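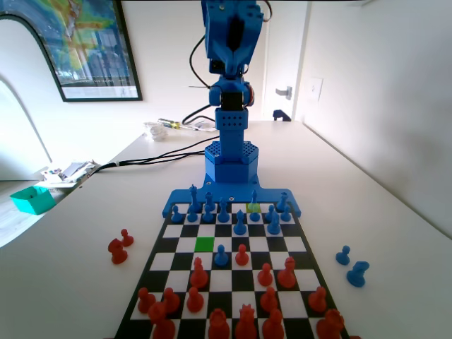 The Long Reach to the Back Rank

At the Grernesura student robotics club, a chess match is a test of cable routing, gear backlash and patience

The rules of the Trosetti Cup fit on two sheets of paper. An entry is a machine that plays one side of a chess game against a human operator, on a standard board, with standard moves. The machine must pick up its own pieces, put them down again, and remove anything it captures. A piece is placed correctly if its base lies entirely inside the square. A piece that touches a line costs one point. A piece that falls over costs five, and ten if it takes a neighbor with it.

There is no bonus for winning the game. The organizers considered one in the first year and dropped it, on the grounds that free chess software already plays better than anyone likely to enter. What they wanted to measure was the handling.

The club at Grernesura has entered for three seasons. Its current arm is the fourth the members have built and the first they have not wanted to throw out by spring. It is called Brulik, after a mechanical calculator that sat on a shelf in the club's first room, and it is printed in blue, as are the pieces it plays with. Its opponent gets red.

A short arm with a long job

A chessboard is an awkward workspace for a small arm. The robot stands at one end, behind its own back rank, on a plate fastened along the edge of the board. The nearest squares are almost under its base and the farthest are at the limit of what it can reach. Near squares require the arm to fold up tightly, with the wrist bent back and the gripper pointing down between tall pieces. Far squares require it to stretch almost flat, which puts the most load on the joint at the bottom.

The club's second arm could not do both. It had been designed around the center of the board, where most of the early testing was done, and it was good there. On the far rank its gripper drooped by the width of a pawn's head. The students corrected this in software by commanding a higher position than they wanted, which worked until a battery of new servos arrived with different stiffness and every correction had to be measured again.

Brulik was designed from the corners inward. The members wrote down the four worst squares, worked out the joint angles for each, and sized the links to suit. The wide mounting plate was the other change. The older arms sat on a narrow foot clamped to the table, and the foot rocked. A tilt too small to see at the base turned into a visible error at the gripper. With the plate screwed down and tied to the board itself, the robot and the squares move together if someone bumps the table. Someone always does.

The column and the base are perforated with small round holes. These began as ventilation for the base and spread to the column when a member working on the drawings found that the pattern also cut print time. The club has kept a log of its prints since the first season. The log lists 131 parts made for the current arm, counting the failures, and 22 of those are versions of the gripper.

Twenty-two grippers

The gripper log is worth reading for anyone planning something similar. Versions one through six were simple pincers with flat fingers. They held pawns well and bishops badly, as a bishop in this set tapers toward the top and flat fingers tend to squeeze it downward and out. Version seven had curved fingers that held bishops and could not get between two adjacent pieces. Versions eight to twelve tried soft pads of various materials, most of which came off.

The design that survived grips low, below the collar of the piece, and opens only as far as it needs to for the piece in question. That second feature is a matter of code. The program knows which piece stands on which square, looks up the width, and adds a small margin. Before this, the fingers opened fully every time, and in a crowded position the outside of one finger would push over whatever stood next door.

The knight remains the problem piece. It is not symmetrical, and its grip depends on which way the horse is facing. A person setting up a board turns the knights to look forward, or sideways, or however they like. The rules do not specify a direction. The club wrote a request to the organizers asking for one and was told that uncertainty of this kind was part of the exercise. The students now grip the knight by its round base only, at a height that leaves very little clearance over the board. It takes longer than any other piece.

What a capture costs

An ordinary move is one pick and one place. A capture is two of each. The robot must first lift the enemy piece, carry it off the board, release it on the table, return for its own piece and make the move. Castling is also two of each, and promotion depends on whether a spare queen has been left where the machine expects it. En passant has been tested at the bench and has never come up in a match.

The time limit in the Trosetti Cup is generous, but faults accumulate. Every pick and every place has some chance of going wrong, so a game with many captures is harder than a quiet one of the same length. The club's members noticed in their second season that their opening choices affected their scores. An engine left to itself will trade pieces whenever it judges the trade to be good. One student proposed adding a penalty for captures to the engine's evaluation, so that the robot would prefer closed positions and avoid exchanges.

This was tried for a month. It produced long, cramped games in which both armies stayed on the board and the gripper had to work in tight gaps from start to finish. Scores went down. The penalty was removed, and the engine now plays as it likes, with a search depth set low enough that a decent human has a chance.

Travel height was a more productive subject. The arm used to lift each piece well clear of the tallest piece in the set and carry it across at that height. Safe, but slow, and the top of the path was close to the arm's limit on the far ranks. The current program checks what stands along the route and lifts only as much as required. If the route is blocked by a king or queen, it goes around. The detours look odd to spectators, who tend to assume the robot has become confused.

Practice sessions

The club meets in the late afternoon, in a plain white room with a long table. Sessions have a fixed order. Power on, home the joints, run the calibration. For calibration the arm touches a point near each corner of the board and the program fits a grid to the results. Then come the drills, in which a single pawn is moved through a list of squares, and after the drills a game.

The drill list has 200 placements. New members are given the job of judging them, with a card showing the square outline and a pencil, and in doing so they learn most of what there is to know about how the arm behaves. They learn that it is worse when cold. They learn that errors on the left side of the board differ from errors on the right — a sign of slack in the gear at the base — and that approaching a square from the same side every time removes much of the difference. This last rule is now built into the motion planner. It was suggested by a student in her first term, who had marked enough cards to see the pattern.

The best drill result so far is 7 line touches in a full list, with no falls. The club does not regard this as good enough. Last year's winning entry, from the team at Hartono, went through an entire match without a fall and lost points only for lines. That machine was a gantry, running on rails over the board, and a gantry has the advantage that every square is equally easy to reach. It is also larger, heavier and considerably more trouble to carry up a flight of stairs.

There was some debate at Grernesura over whether to follow. The argument for a gantry is simple: the geometry is easier, the load on each axis does not change with position, and the errors are the same everywhere. The argument for staying with an arm is that the members had joined to build one. A vote was held and the arm kept its place by a clear margin. A few of the dissenters have started a gantry of their own at the other end of the workshop, with the club's approval and a share of its filament.

Before the December round

Work this season is mostly on cables. The servo leads run down from the upper joints in loops, and the loops have to be long enough for the arm to stretch and short enough that they stay off the board. Twice in the last round a cable brushed a piece during a turn of the base. Both times the piece stayed up, and both times the judge wrote it down anyway. The present fix is to bring the leads out to one side, toward the power supply, and restrict the base from turning too far the other way. A neater fix would send them through the inside of the column. That means reprinting the column with a channel in it, and the members have agreed not to touch the structure until the round is over.

The wrist is also under watch. Its gear shows wear after a few weeks of drills, and a worn gear lets the gripper tilt slightly as it closes. Replacements take an evening to fit and another to recalibrate. The team will travel with two spares and a full set of screws, having gone to its first competition with neither.

Teams for the December round submit their parts lists and a short safety statement a month ahead. Inspection is in the morning and play starts at 1 p.m. Red moves first.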